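Usance Laundry Baskets: read me first

Contents

The set covers household laundry as it sits in the basket: what is in it, how it is folded or bunched, and what shows from above. It has 2,772 pictures in 122 folders, one folder per load. Labels are in labels.csv, one row per picture.

Baskets are listed by wall colour, rim and handles. Cloth is listed by colour and by state (flat, creased, bunched, folded). If a piece is mostly covered by another, it still gets a row entry as long as any part shows.

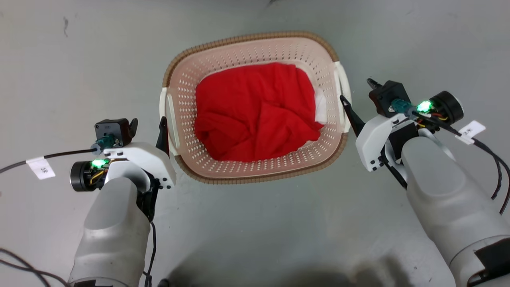

Rimantas Vanags
Labels and upkeep

A load like this one, in the pink basket with the brown ribbed rim and white handles, is entered as two pieces: red, spread, bunched along the near side; white, small, partly under the red. We don't guess at the garment. If it can't be told whether a cloth is a shirt or a towel, the type column says "fabric".

Known problems

49 rows have no rim entry. Pale pink and white were mixed up in the first 3 folders and have been corrected in the July version, so please don't use older copies.

Splits

Keep all pictures from a folder on the same side of any split. The lists in splits.txt already do this.

Corrections

Send the folder number and the picture number, with the label you think is right. Changes go in on Sunday evenings.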